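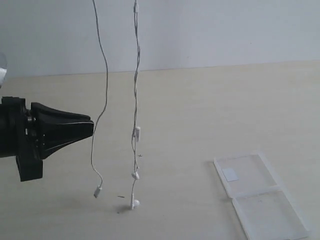 Fiachra Mac Suibhne wrote in July that the first version of this guide had him measuring cords before he had decided where the power strip would go, and that he ended up doing the job twice. He is right, and the order has been changed. Mount the strip first. Everything else gets measured from there.

The steps below are for cords that come down from a high shelf to a desk. They cover low-voltage cables and ordinary lamp or charger cords that stay outside the wall. Don't run plug-in cords through the inside of a wall. That is a job for proper wiring and, in most places, an electrician.

## What you need

- A power strip with keyhole slots on the back
- Hook-and-loop ties, the kind you cut from a roll
- Adhesive cord clips, or a plastic raceway with a snap-on cover
- Rubbing alcohol and a clean rag
- Tape measure, pencil, small level
- Masking tape for labels

I used a Bometti raceway the last time and a Sovell one before that. Both were fine. The Sovell cover is stiffer to snap on and needs a firm push every few inches.

## 1. Unplug and label

Turn off whatever is on the shelf and unplug it. Wrap a piece of masking tape around each cord near both ends and write the name of the device on it. White cords all look the same once they are bundled.

## 2. Mount the power strip

Put it under the back edge of the desk, with the switch facing where your hand can get to it. Check that the screws are shorter than the desktop is thick. If you rent the desk or don't want holes, heavy mounting tape will hold a light strip, but plugs pull on it every time you remove one.

## 3. Measure the drop

Measure from the underside of the shelf to the strip. Mine is 66 inches. Add 9 inches of slack at the bottom so the desk can be pulled out for cleaning. If your desk goes up and down, measure with it at its highest and at its lowest, and leave enough for both.

A cord that comes up short should be replaced with a longer one. Don't chain extension cords to make up the difference.

## 4. Mark the line

Hold the level upright against the wall and make a light pencil mark every foot or so. Running the line beside a shelf bracket or a window frame hides it better than the middle of the wall does.

## 5. Clean and stick

Wipe the wall along the line with alcohol and let it dry. Press each clip or raceway section for as long as the package says. On fresh paint, wait - the adhesive can take the paint with it. I leave the clips alone for 24 hours before hanging anything on them.

## 6. Run the cords

Start at the top. Leave a small loop at the shelf so no plug carries the weight of its own cord. Lay the cords in side by side without twisting, then close the cover or tie them every foot. Ties should be loose enough to slide.

Coil the slack at the bottom in a wide loop and tie it once. Power adapters stay out in the open, with air around them.

## 7. Plug in and check

Plug things in one at a time and turn each on. Pull the desk out 2 inches and look underneath. If a cord goes tight, let out more slack from the bottom loop.

To add a cord later, open the cover from the bottom up.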